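Workshop Guides > Ellum Build > Part 6: First Reach Tests

6.3 Cupboard and binder test

Your Ellum has two working hands now, so let's give them a proper job! This test checks reach, height and wrist angle in one go, and it's the bit most builders at the Partington workshop look forward to.

1. Load the Dorkar arm profile and set the speed limit to 40. Leave it there for all of section 6.

2. Park the robot facing the cupboard, with both doors open and room for the elbows to swing.

3. Lay one ring binder flat on top of the cupboard and another flat on the shelf inside, spines facing out.

4. Press Home Hands. Both hands should open and settle low in front of the body.

CAUTION: Keep your fingers clear of the thumbs while the hands are homing. They close with up to 73 newtons.

5. Check the head camera view before you send any reach command. You want the cupboard and both hands in it.

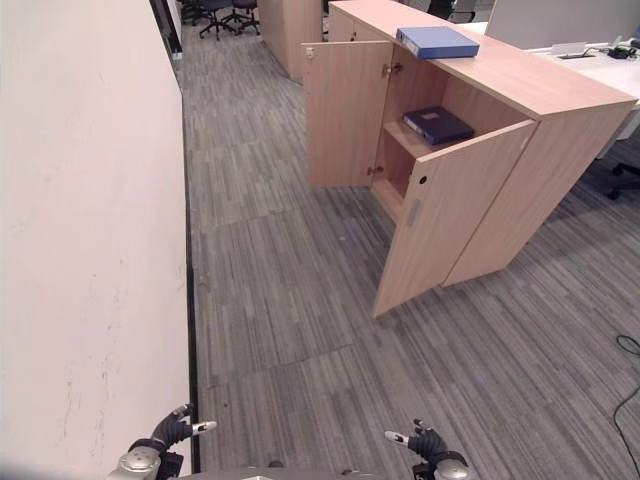

Reading time: 2 minutes

6. Pick up and tuck away any cable on the floor between the base and the desks. The casters will climb over one and throw your aim out.

7. Send Reach Top, then Reach Shelf. Watch the wrists, they're lovely when they level off!

NOTE: If a hand stops short of the shelf, raise the torso setting from 900 to 212 above that (1112) and home again. Teresa Tomaszewski's shoulder shim, in section 6.5, also helps.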